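À propos de Clurkbridge
Nous écrivons le logiciel qui décide où va le bras, et qui s'excuse ensuite dans les journaux d'erreurs.

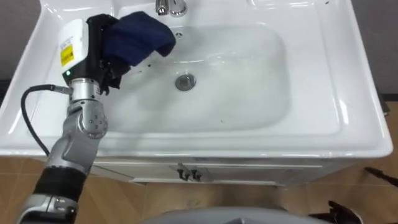
Ce que nous faisons

Clurkbridge est un éditeur de logiciels pour robots à deux bras. Perception, planification, commande, et tout l'outillage ingrat qui permet de comprendre, un mardi matin ou pas, pourquoi les trois se sont fâchés pendant la nuit. Nous ne fabriquons pas de robots. Nous avons essayé de percer des trous dans une plaque d'aluminium la première année, la plaque est toujours dans l'entrée, et tout le monde est d'accord pour ne pas recommencer.

Notre terrain de prédilection est la salle de bains. Quand nous l'annonçons dans un salon professionnel, il y a un petit silence poli. Les confrères font du tri de colis, de la soudure, de la palettisation. Nous, nous faisons du lavabo. Un chiffon dans une pince, une vasque blanche, un robinet chromé qui dépasse là où le planificateur aurait préféré du vide : il y a de quoi occuper une équipe de 14 personnes pendant longtemps, et c'est bien ce qui se passe.

Le blanc sur fond blanc

Une vasque en céramique est un objet pénible à percevoir. Elle brille, elle est courbe partout, elle n'a presque pas de texture, et les reflets du plafonnier se déplacent quand la caméra bouge. La plupart des capteurs de profondeur y voient un trou, ou un mur, ou les deux selon l'humeur. La bonde, elle, renvoie l'image de tout ce qui se penche dessus, robot compris. Un de nos premiers modèles a consciencieusement évité son propre reflet pendant une semaine entière.

Notre module de perception, Jinirau, est né de cette semaine-là. Il ne cherche pas à reconstruire la surface point par point. Il part d'une famille de formes plausibles (vasque ronde, vasque rectangulaire à coins arrondis, plan moulé avec rebord), ajuste les paramètres sur les contours qu'il arrive à voir, et donne pour chaque zone un niveau de confiance que le reste du système a le droit de prendre au sérieux. Le bord, en général, il le connaît bien. Le fond, il l'admet volontiers, il le devine.

Jinirau suit aussi ce qui traîne dans la vasque. Une miette sombre de la taille d'un grain de poivre est une information utile quand on essuie, et un défaut de capteur quand on n'a pas de chance. La distinction nous a coûté un hiver.

Le chiffon, ce collègue difficile

Un gobelet a une pose. Un chiffon a des opinions. Une fois serré entre les doigts d'une pince, il pend d'un côté, se replie de l'autre, et la partie qui touche la céramique n'est jamais celle que l'on avait prévue. Simuler correctement le tissu est possible, à condition de ne pas être pressé de terminer l'essuyage.

Garg, notre planificateur, a donc renoncé à savoir où se trouve chaque pli. Il raisonne sur une zone de contact probable, plus large que la pince, plus molle que lui ne le voudrait, et il prévoit des passages qui se recouvrent. Si le contact attendu n'arrive pas, il redescend un peu. Si le contact arrive trop tôt, il suppose qu'il y a un robinet et il se fait discret.

Il gère les deux bras en même temps, y compris celui qui ne fait rien. On sous-estime beaucoup le bras qui ne fait rien. Il faut le garder hors du champ de la caméra, loin des portes du meuble, pas trop près du sol, et prêt à intervenir. Une bonne part de nos tickets le concerne. Garg tient compte aussi du câble qui fait sa boucle le long de l'avant-bras : ce n'est pas très glorieux dans une publication, mais un planificateur qui ignore les câbles finit par en acheter.

La commande, ou l'art d'appuyer juste assez

Sous Garg tourne une boucle de commande en effort. Elle règle la pression du chiffon sur la paroi pendant que la paroi change de pente, et elle doit le faire sans que l'arrondi de la vasque soit traité comme une agression. Nous l'avons voulue courte et lisible. Elle tient dans un fichier de 486 lignes que chaque nouvelle recrue relit à son arrivée, stylo à la main. La recrue trouve toujours quelque chose. Il nous arrive de corriger.

Cette boucle n'utilise pas d'apprentissage. Le reste de la pile en utilise quand cela rend service, et les débats internes sur le sens de « rendre service » sont la raison pour laquelle la cuisine a une porte.

Prandeo, ou comment retrouver le coupable

Si nous devions ne garder qu'un seul produit, ce serait sans doute Prandeo, et les auteurs des deux autres le prennent plutôt bien. C'est notre outil d'enregistrement et de relecture. Il aligne sur une même échelle de temps les images de la caméra de tête, les positions articulaires, les efforts, les décisions du planificateur et les messages que quelqu'un a laissés dans le code un soir de découragement.

On rejoue un essai, on s'arrête à l'instant où la pince hésite, on remonte la chaîne. Neuf fois sur dix, l'explication est une horloge mal synchronisée. La dixième est plus intéressante et donne lieu à une réunion.

Prandeo sert aussi de banc de régression. Avant chaque version, 524 essais enregistrés repassent dans la nouvelle pile, des plus dociles aux plus vexants. Une version qui échoue sur un cas autrefois réussi ne sort pas, même si elle est plus rapide, même si elle a été promise, même en décembre.

Comment nous travaillons

Nous travaillons dans un ancien showroom de sanitaires, ce qui passe pour du génie logistique et relevait surtout du loyer. Le carrelage imitation bois était déjà là dans une partie des locaux. Les lavabos aussi, mais pas assez variés, et nous en avons rajouté. Les visiteurs demandent souvent lesquels fonctionnent. La réponse est affichée près de l'entrée, et il vaut mieux la lire.

Chaque ingénieur passe une partie de son temps devant le robot, y compris ceux qui ont été recrutés pour ne pas le faire. Un planificateur écrit par des gens qui n'ont jamais attendu à côté d'un arrêt d'urgence a tendance à être très élégant. Nous préférons le nôtre.

Le code est relu par deux personnes, dont une qui n'a pas participé à la discussion. Les noms de variables en une lettre sont tolérés dans les équations et nulle part ailleurs. La documentation est écrite en français et en anglais, et les deux versions disent presque la même chose.

Avec qui

Nos clients sont des intégrateurs et des laboratoires qui ont déjà un robot et à qui il manque la partie invisible. Ils viennent en général avec une vidéo de démonstration réussie et la question de savoir comment obtenir la deuxième. Nous commençons par installer Prandeo, nous regardons ensemble, et nous évitons les promesses avant d'avoir vu les journaux.

Nous disons parfois non. Nous ne travaillons ni sur les toilettes (la demande revient, nous y réfléchissons, nous refusons) ni sur les projets dont le calendrier a été fixé avant le choix du robot.

Nous rejoindre, nous écrire

Nous cherchons en ce moment une personne pour la perception de surfaces réfléchissantes et une autre pour l'outillage. Un doctorat n'est pas exigé. Avoir déjà passé un après-midi à chercher un signe moins est un atout. Les candidatures pour les stages ouvrent en février, avec un sujet sur le suivi de tissus que nous qualifions chaque année de raisonnable.

Les démonstrations se font sur rendez-vous, par le formulaire de contact. Prévoyez des chaussures fermées et un peu de patience : le robot essuie lentement, et quand il s'arrête pour réfléchir, il vaut mieux le laisser finir.

Page mise à jour le 4 décembre.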